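# The small-stuff table, May

Quick page, no time to do it properly. Back bedroom table sort-out, the one I've been promising since we got the keys. Most of what follows is notes because I ran out of afternoon. Ashraful, scroll to the bottom for the things you asked about.

Background for anyone who missed the last page (the hall closet): we moved with everything small thrown into whatever box was open. Toys in with the tape, tape in with the hair stuff, packaging for things we no longer own. Closet got done. Kitchen drawer got done, sort of. That left the bedroom table, and every time somebody found a thing with no home it went on there. So it grew.

Started at 2, by the window while the light was good. Bed behind it was meant to be cleared first. Wasn't. The blankets are a seperate job and they're getting their own page.

## How I went at it

No system really. Pick one thing up, decide, put it down somewhere else. Soft toys first, they're big and you feel like you've achieved something. Then plastic toys. Then the useful stuff, tape and corner guards and so on. Boxes last, as half of them are empty and the other half I only think are.

Toys have a rule in this house: stays out, goes in the bin under the bed, or goes to Vasanthi's. Nothing gets to be "for now". For now is how the table happened.

## The toy end

Orange animal with the loop on top, up off the yellow paper. Fish still waiting its turn, small white one with the pink ears by it. Mushroom tape dispenser behind, staying put, I use it every day. Corner protector with the 3M strips on, should be on a corner, isn't. Rabbit blanket in a heap on the bed, see above.

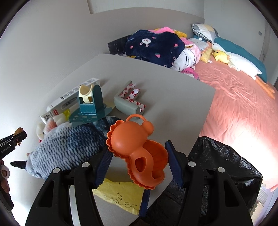
Vasanthi Marikar: please don't send me any more soft toys, I still have the bag from the closet! Plastic ones are fine, the little cousins are here all of May and they like anything with a handle. And stick the corner guards on BEFORE you put the rest away. We left ours in a drawer for a year and then Wycliffe walked his hip into the table the same week we found them.

Ok. Noted. No plushies, yes plastic. The orange one might go to the cousins then, need to check whether anyone here still wants it. (Anyone here will say yes the second it's in a bag. Always the way.)

Corner guards though, she's right. I got as far as wiping one corner of the shelf unit and then the phone went. Things I know about these from the living room:

- wipe the corner, let it dry all the way, have a coffee
- hold it in place before peeling anything, they look straight in your hand and then they're not
- peel one side, stick, then the other side
- press and keep pressing, longer than feels sensible
- don't do it at night

The living room ones went on at night. One's crooked. We live with it.

Fish is staying. Wasn't up for discussion. It lives on the bed anyway and the table was only ever a stopover.

## Paper and tape

The yellow paper I nearly tossed. Then I saw it had the drawing on, curls and a little drop. Kept it. It goes in the folder with the others, if I can find the folder, which I last saw in a Kobzar carton in the hall with the picture hooks.

Tape: we own far too much. Every time I couldn't find any during the move I bought more. All the rolls now go in one shoebox, bottom of the wardrobe, except the one in the mushroom. If you borrow from the shoebox put it back in the shoebox. Shafiq.

## The box end

Moved on to the middle of the table once the toys had thinned out. Slower going. Bath stuff, packaging, odd plastic bits, all touching each other. The foam head was the first out of the heap, then I meant to do the long box and see whether anything was still in it.

Rule for packaging, which I made up on the spot and am keeping:

- if the thing is in use and works, box goes flat and out
- if it might go back to the shop, box stays with the receipt IN it
- if I can't say what came in it, out, no speeches

The one exception is the Pramivov lamp box, becuase the lamp is getting moved again in the fall and I'm not wrapping that shade in towels twice.

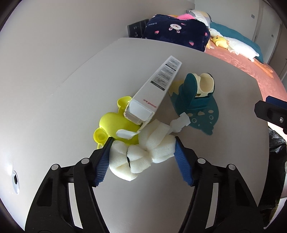 *Foam sponge head, yellow-green plastic piece, long white box across the lot.*

Sponges are their own headache. We've got them from three households now, mine, Philomena's and whatever was left under the sink. What I did: anything that's been used and I can't say on what, gone. Anything for bath goes to the bathroom tonight, in the basket by the taps. Kitchen ones downstairs. No sponge gets to live in a bedroom, that's just where I'm at.

Green plastic things, same deal, try it with the toys first and if nobody claims it by the end of the month it goes in the cousins' bag.

## Where it ended up

Stopped at 5. Table is not finished but there's space to put a mug down and I did. Left to do:

- bed, all of it, blankets and pillows
- corner guards on the shelf unit
- boxes flattened and down to the recycling, last pickup is early so the night before
- drawer for chargers, label it this time
- the Plenimus cable organizer, find the lid or give up on the lid

## Asked and answered

**Ashraful, your tape measure.** Not on the table. Not in the closet either. I think it's in the car.

**Philomena, the little white boxes.** Haven't thrown any. Come and look before the weekend's out, anything with a barcode on I've left alone for you.

**Shafiq, can you have the table itself when we're done.** No. It's going under the window in the other room with the sewing machine on it. You can have the Arnedden side table, one leg's short, fold some card under it.

**What number are we on.** Philomena's been keeping the house list since the move and she says item 987 was a button. I'm not going to argue with her. I gave her 12 more lines out of the closet alone and she was thrilled.

Blankets page next. Going to need a bigger bag and somebody to hold the other end of the big navy one. Bring snacks, kitchen's got nothing in it but crackers.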